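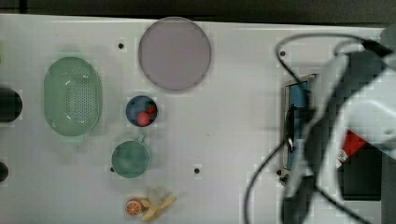

Green colander, pink plate, blue bowl

plirnham_kitchen
Three weeks into no-knead bread and I'm hooked! My recipe is 450 g flour and a tiny pinch of yeast, left on the counter overnight. Anyone else doing this?

Strobel40
Yes! But try the fridge - 3 days in there and the flavor is so much better.
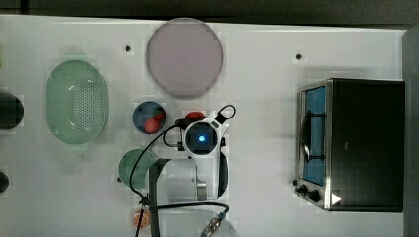
I also add a spoonful of rye, which my neighbor Sieglinde Vogler swears by.

bujar_y
Have to disagree on 3 days. Mine went sour and flat. Overnight is plenty, and I'd fold it once before bed.

Strobel40
Sounds like too much yeast to me. How warm is your fridge?

bujar_y
No idea, it's old. I'll check tonight.

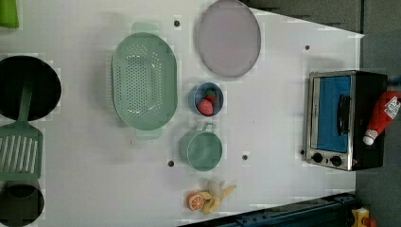 Pan and slotted spatula, left side

plirnham_kitchen
Love this, trying both! One loaf each way, baked 40 minutes. Will post crumb shots in April.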